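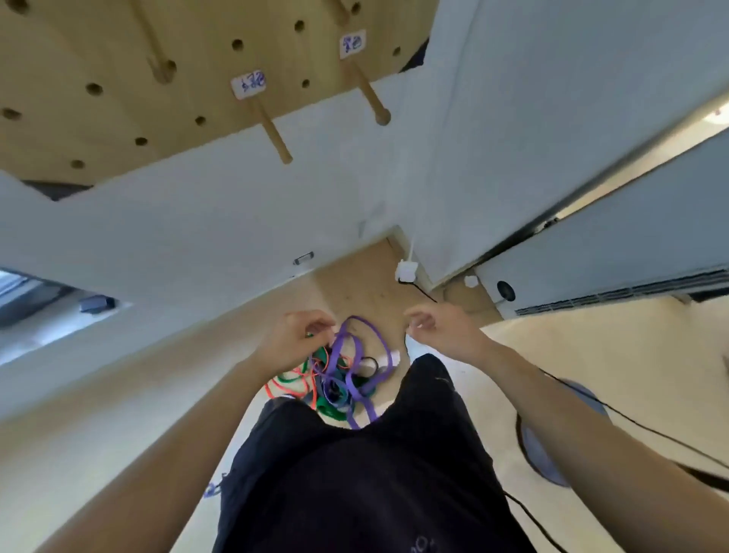 Fechei o orçamento! Depois de três meses a abrir e fechar a mesma folha de cálculo (a primeira versão chamava-se "robô_final", a atual chama-se "robô_final_7_mesmo"), já sei o que vou comprar, por que ordem e, sobretudo, o que vou deixar para o ano que vem. Estou contentíssimo.

Para quem chega agora ao blog: o plano é automatizar a arrumação do material de treino. Bandas elásticas, sobretudo. Pegar nelas, separá-las umas das outras e pendurá-las num pino de madeira. Parece coisa pouca, mas um monte de elásticos enredados é das tarefas mais bonitas que conheço para um manipulador, precisamente por ser tão feia. Um cubo está onde está. Uma banda larga roxa passa por baixo de uma verde, a verde tem um nó, puxa-se uma ponta e mexe-se tudo o resto. Quem já se ajoelhou no chão a desfazer um monte destes sabe que as duas mãos nunca fazem a mesma coisa.

E foi exatamente aí que o orçamento deu a primeira cambalhota. Eu queria um braço. Um só, bom, com alcance generoso, e tinha-o escolhido desde janeiro. O Tihomir Nikolaidis, que percebe disto muito mais do que eu, respondeu-me com uma pergunta: "E quem segura a outra ponta?" Fiquei a olhar para o telemóvel. Passei o serão a desembaraçar bandas só com a mão direita, e na quinta-feira de manhã o braço grande saiu da lista e entraram dois mais pequenos, da Cavura.

Ficou assim, em euros e com IVA:

Par de braços Cavura, com fontes e suportes: 2000
Dedos de borracha para as pinças, dois jogos: 66
Braçadeiras e calha para cabos: 15

Isto dá 2081, e o meu teto era 2059. Vinte e dois euros a mais! Resolveu-se porque a Bogale me fez um desconto de vinte e dois euros nos braços por aceitar as caixas já abertas, e assim a conta bate no cêntimo. Nunca na vida um orçamento meu tinha batido no cêntimo.

O computador não entra nas contas, uso o que tenho. As câmaras também não, por agora. Fiz essa escolha com alguma dor, porque a Zesico tem uma de profundidade que me faz suspirar, mas o Fiifi Acheampong convenceu-me a começar pelas demonstrações com mãos humanas e a decidir a câmara depois de saber o que é preciso ver. Quando os dedos tapam metade do monte, mais resolução não ajuda grande coisa. Um segundo ponto de vista talvez ajude. Vou deixar essa linha da folha em branco e a amarelo.

Algumas coisas que aprendi e que gostava de ter lido antes de começar:

Os dedos contam tanto como o braço. As pinças vêm quase sempre com pontas rígidas e lisas, ótimas para caixas e péssimas para elástico. Os 66 euros dos dedos de borracha foram os que gastei com mais convicção.

A carga útil que vem na ficha é para peso morto. Uma banda esticada puxa de volta, e quanto mais grossa, pior. Perguntem ao vendedor que força o braço aguenta de lado e em extensão completa. A Drerketti demorou uma semana a responder-me e a resposta foi "depende da aplicação", pelo que ficou fora da lista, com pena minha, que os braços deles são lindos.

O chão é terreno difícil. Nós, pessoas, sentamo-nos e resolvemos o assunto ali mesmo, mas um par de braços fixo a uma bancada não chega lá. Ou se sobe o monte para uma mesa ou se montam os braços baixos, numa estrutura própria. Vou pela mesa na primeira fase, que mesa já tenho. A estrutura baixa fica para a segunda, juntamente com a câmara.

Meçam os cabos! Os que vêm na caixa são curtos, as tomadas estão sempre no canto errado, e um cabo preto atravessado no soalho é um tropeção à espera de acontecer. Daí os 15 euros de calha, que o Fiifi achou um luxo e eu acho a compra mais sensata da lista.

E os pinos? Um painel perfurado com pinos de madeira é um alvo excelente: barato, regular, e muda-se tudo de sítio num instante para ver se o sistema aprendeu mesmo a procurar o pino ou se decorou a posição. Ando a pensar se uso pinos de ponta redonda ou direita. A minha aposta é que a redonda perdoa mais quando a banda chega torta, mas quero experimentar as duas antes de teimar com alguém.

A ordem das encomendas é esta: primeiro os dedos e a calha, que chegam depressa, depois os braços. Enquanto espero, continuo a praticar à mão e a tomar notas. Já tenho uma regra que me parece boa, que é começar sempre pela banda que está mais solta em cima, mesmo quando apetece atacar logo o nó. O Tihomir discorda e diz que se deve abanar o monte inteiro primeiro. Vou testar a teoria dele com os braços, devagarinho e com o botão de emergência à mão.

Se alguém tiver usado os dedos de borracha com elásticos finos, daqueles que quase não têm onde agarrar, escreva-me nos comentários. É a única parte do plano em que ainda estou às escuras, e a encomenda segue esta semana.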